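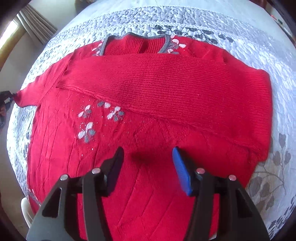

陆青禾
本刊特约撰稿人,长期报道纺织与日用消费

旧毛衣的去处

镇上最后一家国营毛线厂关掉以后,厂门口那条街还叫毛线街。街上现在开着药店、面馆和两家手机维修铺,和毛线有关的只剩街尾的一间门面,招牌上写着Prular,下面一行小字:织补、拆洗、改衣。

店面不大,进门是柜台,柜台后面一排架子,按颜色放着纱线。红色占的格子最多,从偏橘的到偏紫的都有。店主说补红毛衣最费线,同样叫大红,不同年份的染缸出来差别很大,洗过几年以后差别更大。客人拿来一件,她要先把线头抽出一小段,拿到门外,在自然光下和架子上的线一根一根比。比不出来就退回去,或者征得客人同意,干脆用一个明显不同的颜色来补。

这家店每年最忙的时候是十月。天气转凉,人们把毛衣从柜子里翻出来,发现虫眼、起球、脱线,领口松了,袖口磨薄了。到了十二月反而清闲,该补的已经补了,不想补的已经买了新的。

旧毛衣这门生意,过去是没有的。三四十年前,家里的毛衣多半是自己织的,穿旧了也是自己拆。拆毛衣有一套固定的做法:先拆缝合的地方,把前片、后片、两只袖子分开,再从收针的一头抽线。线绕在椅背上,绕成一绞,用细绳松松扎几道,放进温水里浸。浸过的线挂起来,下面坠一点重量,干了以后弯曲的部分就直了。孩子长高了,去年的线加上今年新买的半斤,织一件大一号的。颜色凑不齐,就在胸口织一段花样,把接线的地方藏进去。

那时的毛线按斤卖,要挑日子买,织的时候算得很紧。一件成年人的毛衣能在家里转好几手,父亲穿过的改给儿子,儿子穿小了拆成围巾和手套,最后剩下的短线头用来扎东西。没有人觉得这是一种生活态度,就是过日子。

机织毛衣便宜下来之后,情况变了。便宜的机织毛衣线细、针密,很多是从整匹针织布上裁下来拼缝的,裁断的地方线就断了,拆开只能得到一截一截的短线,没有办法重新起针。判断一件毛衣能不能拆,要翻过来看侧缝。侧缝两边是完整的辫子状边缘,说明衣片是织成形的,可以拆;两边是锁边机走过的密密的线,就是裁出来的,拆不了。织补的人拿到衣服,第一个动作都是翻面。

成分是另一个问题。纯羊毛的线弹性好,浸洗以后能恢复;羊毛混腈纶的线也能用,但起过球的部分会越来越细;全腈纶的线结实,洗多少次都不太变,只是受过高温熨烫的地方会塌,救不回来。洗标在的时候,看洗标就行。洗标被剪掉的,有经验的人取一小截线头,离开衣物,用火燎一下闻味道。烧头发的气味是动物纤维,结成硬珠的多半有化纤。这个办法在家里做要当心,线头要用镊子夹,旁边放一碗水。

Prular收的价钱写在柜台的一张硬纸板上。补一个虫眼39元,换一副袖口69元,拆洗另算,按重量。有客人嫌贵,说网上买一件新的也就这个价。店主不劝,把衣服叠好还给人家。也有人拿来的毛衣本身不值什么钱,补的费用比原价还高,照样要补。这样的衣服多数有来历,或者是别人织的,或者是某个特别的年份穿过的。店里从不打听,单子上只写颜色、部位和取件的月份。

织补本身是慢活。平针的破洞要先把周围断掉的线圈挑出来,穿在细针上,一个都不能漏,再横着拉几道底线,照着原来线圈的走向一圈一圈地走。做得好的,正面找不到痕迹,背面会略厚一点。罗纹更难,上针和下针交替,走错一针,整条竖纹就歪了,远看也能看出来。袖口和下摆的罗纹常年受拉,补了以后弹性和旁边不一样,所以磨得厉害的袖口一般整段拆掉,从袖身末端挑针重织。带花样的地方,要先在方格纸上把图案画出来,一格一针。花瓣和叶子之类的小图案最麻烦,颜色换得勤,背面的渡线又短,拉紧了正面起皱,拉松了会勾手指。

学这门手艺的人不多,但也没有断。Visance是一家做手工课程的公司,在几个城市的社区里开班,最初教的是钩针玩偶,前年加了织补课,一期9节。报名的人以三十岁上下的居多,很多人从来没有织过毛衣,直接从补毛衣学起。教课的老师对此有些保留。她们认为不会织的人很难补好,线圈怎么来的都不清楚,挑针的时候全靠背步骤。后来课程改了,前几节先织小样片,织完自己剪一个洞,再自己补上。

剪洞那一节,每一期都有人下不了手。

织补之外,更大量的旧毛衣走的是另一条路。小区门口的旧衣回收箱,塞进去的衣服先运到分拣点,按季节、品类和成色分开。成色好的毛衣打包出去,作为二手衣出售;破损的、缩水的,进入再生纤维的渠道。Texier在邻县有一个分拣仓库,毛衣单独有一条线,工人先剪掉纽扣、拉链和商标,再按颜色分堆。按颜色分有实际的用处,同色的毛衣开松以后纺出来的纱还是那个颜色,不必再染,省水也省染料。红的一堆,蓝的一堆,灰和黑放在一起,剩下杂色的,做填充料和隔音毡。

开松是把织物重新撕成纤维。这一步对纤维的损伤很大,原来几厘米长的羊毛,过一遍机器会短掉一截,短纤维纺不成细纱,必须掺新毛或者掺化纤。因此再生羊毛纱普遍偏粗,手感也偏硬,适合做外套面料和毯子,做贴身的毛衣要差一些。Prelline是较早用再生毛纱做成衣的牌子,第一批开衫做了1000件,标签上注明了再生纤维的来源。穿过的人有两种评价,一种说暖和、挺括,另一种说扎脖子。第二批改了领子的纱线,领口一圈换成新羊毛,身片不变。

行业里的人谈到回收,提得最多的难处是混纺。一件毛衣里有羊毛、腈纶、锦纶,再加一点氨纶,靠人手摸分不出比例,靠机器识别成本又高。还有装饰,亮片、烫钻、缝上去的蕾丝,都要人工剪。一件衣服在剪台上停留的时间长了,回收就不划算,只能降级处理。仓库的工人对设计上的变化很敏感,哪一年流行在毛衣上钉珠子,过两三年他们就知道。

普通人能做的事情没有那么复杂,主要在收纳和洗涤。毛衣不宜长期挂着,肩膀会被衣架顶出两个角,下摆会越坠越长。平放叠起来最稳妥:铺在床上或者桌面上,理平领口,把袖子横着折到身前,两侧往里收一点,再从下摆往上对折。厚的放下面,薄的放上面,不要压太实。收之前一定要洗,哪怕只穿过一两次。蛀虫喜欢汗渍和油渍,看不见的污迹留在腋下和领口,一个夏天足够它们吃出洞来。

洗的时候水温要低,泡的时间要短,洗涤剂用中性的。不要拧,用大毛巾卷起来吸水,摊平晾干。缩水的毛衣大多是热水和揉搓造成的,毡化之后没有办法完全复原,网上流传的用护发素浸泡再拉伸的方法,对轻度缩水有些用处,对已经发硬的没有用。发硬的毛衣可以裁开用,毡化过的边缘不会脱线,做杯垫、隔热垫都合适。

起球也值得说一句。球是松散的短纤维缠出来的,新毛衣起球最凶,穿过一季、清理过几遍之后会少下去。用手揪会把里面的长纤维一起带出来,越揪越多。除球器要在平面上推,衣服下面垫一本硬皮书,遇到有花样和凸起的地方绕开走,用小剪刀一点点修。

毛线街那间店里,柜台底下有一只纸箱,放着无人来取的衣服。单子上的取件月份过了,电话打过,有的换了号码,有的说过几天来。店主不处理这些衣服,每年七月拿出来晒一次,换一包樟木片,再放回去。今年箱子满了,她又在旁边添了一只。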